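The question put to Canadian manufacturers of household and light-industrial robots has changed little in a decade: when will the machine tidy up after us? At Tiditura, a research firm serving the small-parts trade, the answer remains a cautious one.

Its engineers have spent 16 months on a single chore, the sorting of loose items on a work surface by colour. An experienced packer does it without looking up. 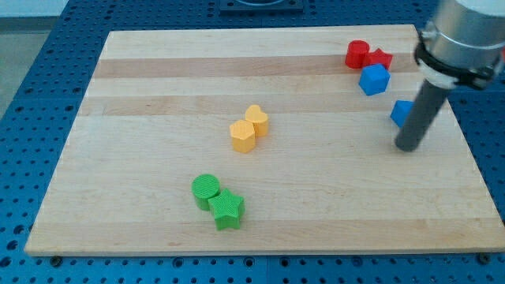
FALNESS, July

Coloured blocks on a maple board, green with green and yellow with yellow, make a modest centrepiece for a programme of this ambition. The arm has no fingers. It works with a plain grey rod, and everything it moves must be pushed.

"Pushing is most of what people do at a bench or a kitchen counter," said Aqeel Hashmi, who directs the work. "We sweep crumbs. We nudge a cup aside. It is poorly understood."

The firm's latest trial comprised 300 attempts across 11 arrangements. Hashmi declined to release a success rate, noting that stars and hearts turn unpredictably when pushed off centre.

Gondal, a parts distributor, has agreed to host a pilot of 6 weeks at its returns counter. Household use is not included in the present agreement.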